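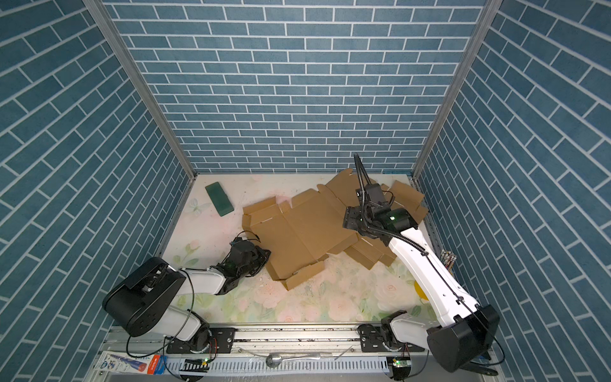

4. Setting up the Ferna adjustable dress form

The Ferna dress form ships in two parts: the torso, with its dials set to the smallest size, and the stand. Read this section through before you join them. Clear a level area large enough to walk around the form with a tape measure. A carton unfolded into one large sheet of brown cardboard and laid on the floor will protect a finished surface from the stand feet during assembly. Remove the sheet before you level the stand in step 4.

4.1 Assembling the stand

1. Open the three legs until each one clicks.
2. Insert the pole into the leg hub with the scale facing forward.
3. Tighten the hub collar by hand. Do not use pliers.
4. Stand the base on the bare floor and turn the foot screws until the pole is upright.
5. Lower the torso onto the pole. Hold it by the hips, never by the neck cap.
6. Set the height and close the pole clamp.

CAUTION: Keep fingers clear of the pole clamp while the torso is being lowered.

Note: Stands sold under the Suswood name have a fixed hub. Skip step 1.

4.2 Setting the measurements

Take all body measurements over the undergarments that will be worn with the finished garment.

1. Write down bust, waist, hip and back-waist length.
2. Insert the key in the bust dial, push in and turn clockwise. The panels open evenly at front and back.
3. Stop one half inch short of the target measurement.
4. Repeat for the waist, then the hip.
5. Measure again at each line and bring the dials up to the final value.
6. Set the back-waist length with the slider under the rear panel.

CAUTION: The bust dial has a limit of 40 inches. Turning the key past the limit mark will strip the gear. This damage is not covered.

Note: Changing the waist by more than two inches shifts the hip line. Check the hip again. 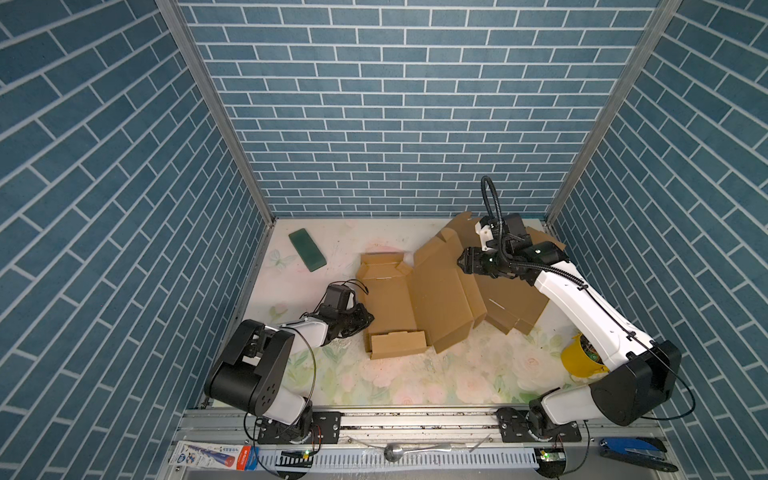

Bestidico Technical Publications

4.3 Fitting the cover

The Negi cover is 100 percent cotton jersey and accepts pins at a shallow angle.

1. Close all dials by two full turns.
2. Pull the cover down from the neck with the seam at center back.
3. Smooth the fabric over the panel gaps.
4. Reopen the dials by two full turns.
5. Tie the drawstring under the hip edge.

Mark the waist and bust lines with narrow tape, keeping the tape level with the floor. Replace the tape each time the form is resized.

Do not steam a garment on the form with the cover removed. The panels soften with heat.
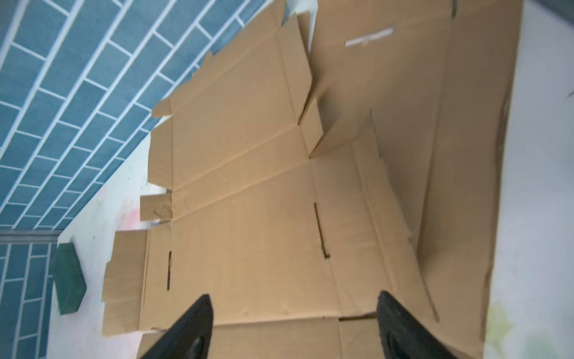 Can the form be left at its widest setting between projects?

Close the dials to the smallest size for any storage longer than a month. The springs lose tension if they are held open, and the panels may no longer close evenly.

4.4 Storage

1. Remove the cover and the tape.
2. Close the dials in this order: hip, waist, bust.
3. Lower the pole and lock the clamp.
4. Keep the key in the clip beneath the neck cap.

Section revised Jun 8, 2020.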